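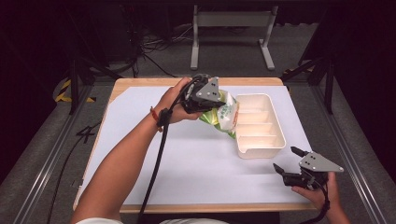

Snack bag held over the table, beside a white divided tray.

To: Kelard Building Tenants List
Subject: Re: Film and wrapper collection, changes from January

Dear all,

Thank you for the replies received so far. The question below was raised by more than one office, and the answer is given to the full list.

> The notice says that "soft plastics" will be accepted in the
> new bins. Does this include snack bags and candy wrappers? Our
> floor was told last year that anything with a shiny inside had
> to go in general waste.
> Accounts office, Dratum

Snack bags, candy wrappers and bread bags will be accepted from January, whether or not the inside is shiny. The earlier rule came from our former hauler and no longer applies. The new contract is with Muvis, and its list of accepted items has been posted beside the mail room.

Bags must be empty and free of loose crumbs. They do not need to be washed. Please do not fold or knot them, as tightly packed film is rejected at the sorting line - a loosely crumpled bag is acceptable. Paper cups, foil trays and padded envelopes remain excluded.

Each floor will receive 2 bins. Offices in the Pfeiffer wing share the bins next to the freight elevator, and the key for that area is held at the front desk. Collection takes place before 7:00 a.m., and bins put out later than that will be left until the next pickup.

The charge to each tenant will be $760 for the year, billed with the January service statement. Questions about billing should quote account code 1254. Requests for an additional bin should be sent to this list with the suite number in the subject line.

Building Services Office
Kelard Building, Room 1268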